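Booking at Lastmont for a group

Does Lastmont take a table for 118 people, or only small parties? The website only goes up to 90.
Posted by Pirihi, February 21, 2023

Clollitent
They do, but you have to phone. We paid a deposit and had a set menu, 3 courses.

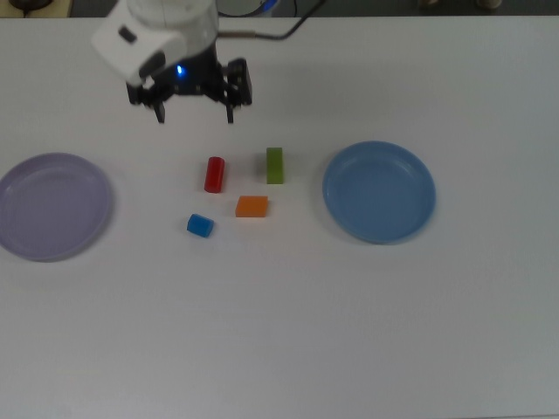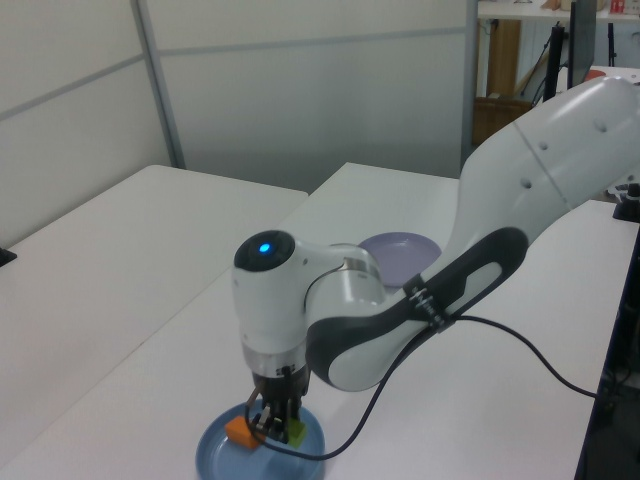 Ask for the set menu by email and check the soup, as ours had cream in it. Seating was long rows, no cloths, just bare tops like the white one in the first photo.

Oson
Went in February, 2 of us. Lamb was fine.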